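Tuesday's planner
Tue 28 November
By our software correspondent

The planner at Isance has a bad day once per week, and the people there have learned to put the coffee on before they start it. I visited on such a day. A new version had been merged the evening before, and the first thing it did in the morning was to refuse every path I asked it to make.

"No solution found," said the terminal, in yellow letters. Then it said it again.

Isance is a small company that writes the software between a camera and an arm. They do not build arms and they do not build cameras. Their product, which is called Gumum, takes in pictures and joint angles and gives back a motion, together with a reason why it chose this motion and not another. The reason is the part the customers pay for. When a cell stops at night, a technician with no training in robotics must be able to read one line and understand what the software believed.

Belief is a word I heard often during my visit. The engineers do not say that the cup is on the right. They say the planner believes the cup is on the right, and how strongly. I found this a little strange in the first hour, and after lunch I was speaking the same way.

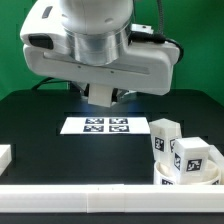 The wrist above the calibration sheet, with tagged blocks and the cup to the right.

Nearly everything on the test table carries a printed tag. A tag is a simple thing, a square with a pattern inside, and the software can compute from its corners where it is and how it is turned. The four tags on the flat sheet fix the table. The tags on the blocks and on the cup tell the planner about the objects. With these, the perception people can give the planning people a world which is almost correct, and the two groups can stop blaming each other.

That was not always possible. In September the team removed the tags from one branch of the code and tried to estimate all poses from shape only. White blocks in front of other white things are difficult for such a method, and the edges melt together. The branch is still open. It has 215 comments, some of them quite long, and I was allowed to read them on the condition that I would not quote the rude ones.

What I learned from them is that the errors are seldom large. A block is placed by the software a few millimetres too deep in the table, so the planner decides that the block is already in collision. And if an object is in collision from the beginning, no path which touches it can be legal. The planner is then completely right and completely useless. One comment says only: "It is correct. Please make it less correct."

The solution in Gumum is a small tolerance for each object, which grows when the tag is seen at a flat angle and shrinks when it is seen from the front. The idea came from a paper-cutting machine made by Schouten, an early customer, where the stack of paper was never exactly as high as the file said. I like it that a good idea in robotics can come from paper.
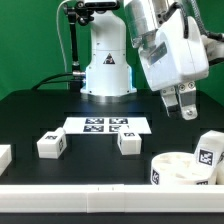

Fingers open, high above the table. The tall block stands behind the divided cup.

The cup is the favourite enemy here. Its inside is divided by low walls, and each compartment is for the planner a separate room with its own door. To reach into one of them, the fingers must come down almost straight, and the wrist must not meet the tall block on the way. A person would move the block first and would not think about it. Gumum must find out for itself that moving the block is permitted, and this is a question for the task level, one floor above the motion level.

Between these two floors is where most of the work of the past year has gone. The task level proposes an order: first block, then cup. The motion level tries it and may answer no. Before, this "no" was the end of the conversation. Now the motion level must say which object was in the way, and the task level makes a new order with this knowledge. The engineers set a limit of 3 such rounds in one cycle, after which the software stops and writes its one line for the technician.

Every proposed change goes through 1000 simulated starts before it may come near the real arm. The tool which manages this is called Prerkuvmont, a name I was made to spell twice. It keeps every failed start and can play it again, slowly, with the believed objects drawn over the measured ones. I spent a long time with it. One sees the drawn block and the measured block lying side by side like a badly printed stamp, and the yellow message is suddenly easy to understand.

The fault of that morning was found with it too. Somebody had changed a unit in the table file, and the new version believed that the rail along the front was much higher than it is — a wall, more or less, with the whole world behind it. The correction was 4 characters long. The review of the correction took until the middle of the afternoon, and it ended with a new test that reads the table file and complains when a rail is taller than the robot.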